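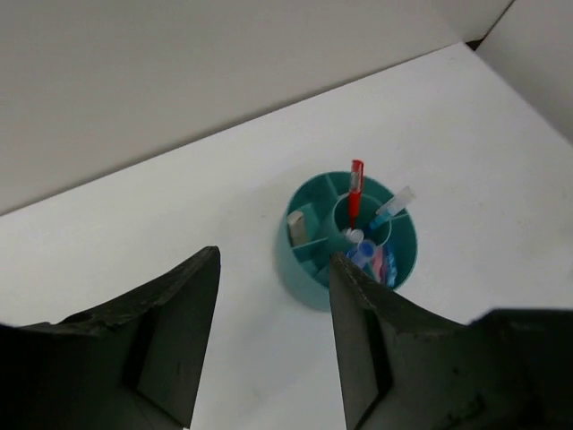

Progress report to Umura, small-object sorting, 4/27/24

Results so far

We ran 172 trials of the desk task, in which the arms put loose stationery into a round divided organizer. The method scored 108 of those as complete. I would not put that figure in front of your board yet. A trial counts as complete when the item ends up anywhere inside the rim, and the wrong section scores the same as the right one. Shireen Joubert rescored a small batch by section and the result dropped enough to worry me.

Clear plastic is still the weak spot. Pens and tubes that let the table show through give the grasp model very little to work with, and its confidence score stays high when it misses. 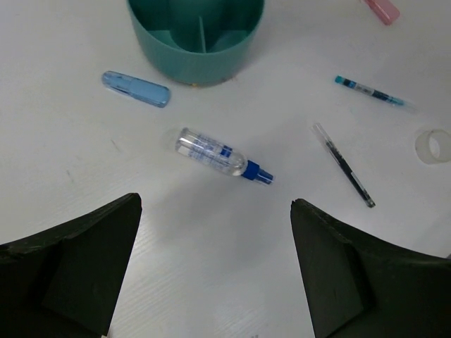 The Skimden paper claims this goes away with more training data. We doubled ours in the Drarnivance set and saw no change we could tell apart from noise. Two-arm handovers remain untested beyond 9 trials, too few to report.

For May we ask to keep the current budget, drop the handover goal, and rerun everything with the stricter scoring.

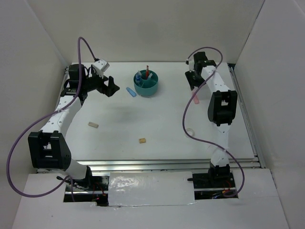
Petronella Buthelezi disagrees on the handovers: she would keep them in, run 2 more weeks of trials, and decide after that.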